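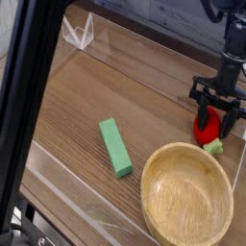 Shadi Qaisi wrote in last fall to ask why a bench that picks up soft toys needs a budget line at all, when the arm had already been paid for. Fair question, Shadi! I've been asked some version of it so many times that I finally put my answers on one page, and I add to it whenever a new one lands in my inbox.

Last updated 7 May 2022

So what am I paying for after the arm?

Pretty much everything that lets you use the arm. The table, the mounting, the clear panels, the gripper fingers, the cameras, the cables, the power strip you swore you had a spare of. When we set up our first bench at Trarkthorpe I had one number in my head (the arm) and a vague feeling that the rest would come out of petty cash. It did not come out of petty cash. These days I write the arm on one sheet and the bench on another, and I don't let anybody order the first until the second is filled in.

Can you give me a real number for the bench?

I can give you ours. Our last one came to $3,248 without the arm, the gripper or the computer. The clear panels were $834 of that, cut to size and with the edges finished, and people always gasp at it. You can go cheaper if you have a saw and patience. I have neither.

Do I really need the panels?

For pick-and-place with light objects, I'd say yes. Things roll. Things get dropped. A panel keeps them within reach of the arm and saves you walking across the room all afternoon to fetch stuff. They are not a safety guard, though! Please don't put clear panels on your budget and cross off "safety" with the same pen. Talk to whoever handles that where you work, and do it before you pick the table, since the answer can change how much floor you need.

One thing to plan for is glare. Clear panels throw reflections back at the cameras, so look at where your lights are before you decide on panel height. We moved a lamp for free. The next group over had already bought new cameras before they thought of it.

What should I buy for the robot to handle?

Start with soft, cheap and easy to tell apart.
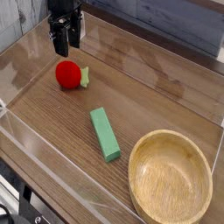

Soft things forgive a bad grip, and a bad grip is what you'll have for the first few weeks. Foam is great for long flat shapes, plush is great for round ones, and a plain wooden bowl makes a nice clear target that doesn't slide as much as a plastic one (in my experience, on my tables, your mileage may vary). I put $70 down for objects on every new bench and I've only gone over once, the time I got carried away in a toy store.

Buy doubles of everything on the same day. Toy makers change their colors and sizes without telling anyone, and if your favorite test object wears out in November you really want its twin sitting in a drawer.

Should I get the fancy gripper?

Maybe later? A two-finger parallel gripper will do an awful lot, and it's the one most people on your team will already understand. We bought a Haruson hand with many more joints in our second year because the demo was gorgeous, and it spent most of that year in its case. I'd spend the difference on spare fingers and fingertip pads. Ask the seller what a pair of replacement fingers costs and how long they take to ship. Ours took 43 days once, and that was 43 days of a very expensive arm standing over a very nice table.

New, used or leased?

We've done all three. New is easiest to get through purchasing. Used is fine if the controller and the teach pendant (or whatever yours is called) come with it and you can see it move before you pay. Leasing made sense for us when we only had money for one year at a time, but read the part about who pays for return shipping. I use a planning sheet from Jiltura that has a row for it, and I only noticed the row because I'd left it blank.

How much room should I plan for?

More than the reach number on the spec sheet. Then add space for a person to stand at the front and for somebody to get behind it to deal with cables. Dalal Qudah emailed to say her team measured the doorway, the elevator and the room, and forgot that the tabletop was arriving in one piece. So measure for the biggest single thing on the truck.

Who should own the budget?

One person, with a name on it. I know that sounds bossy. On our Karaki project we had three people buying parts, all very sensible, and we ended up with three sets of the same bracket and no bolts that fit any of them.

What do you wish you'd put on the first budget?

Time. Somebody has to put the objects back between tries, and that's hours out of a real person's week. I now write it in as a staff cost from day one. Also a label maker. And a second copy of every cable that runs along the arm, because those bend all day long and they do wear out.

Can I send you my parts list?

Sure, I like looking at them! Take the prices out if your purchasing office is touchy about it. I'm slow in the summer and I won't pick between two brands for you, but I'll tell you if I think something's missing.

12 comments | 31 shares

This site uses cookies to remember your settings. Accept | Manage preferences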